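HOUSEHOLD SKILLS 153 - Handout 2: Folding on Soft Surfaces
Skonville Evening Classes, Room 164 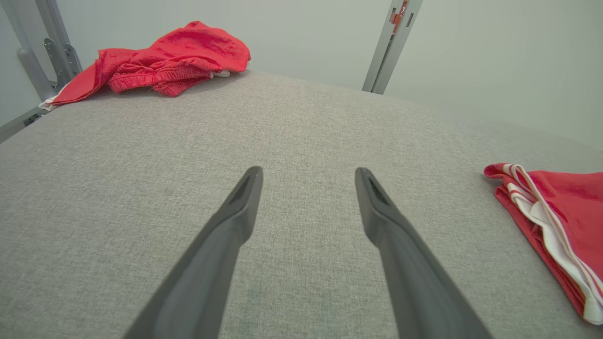
Which should be folded first, knits or wovens?
Start with the knits. They crease while you're deciding, and a woven shirt is already creased and can wait.

Notes from the January session

Upholstery is a poor folding surface. It curves, it gives, and smooth fabric slides off the far side. We all use it anyway, so work near the middle and keep the finished stack on the flattest part.

Elastic waistbands: pull the band straight before the first fold. A gathered band left to itself makes a lump, and the lump travels up through everything you put on top.

Striped trim goes on the outside of the fold. It won't line up. Press it once with your palm and move on.

Reds and whites may share a pile after washing. Before washing, see the Plevcombe pillowcase, still pink, still on display by the door.

Homework: fold one pair of knit shorts three ways and bring the least bad one. Towels are in Handout 3, along with the Lustham roll - please don't try it early.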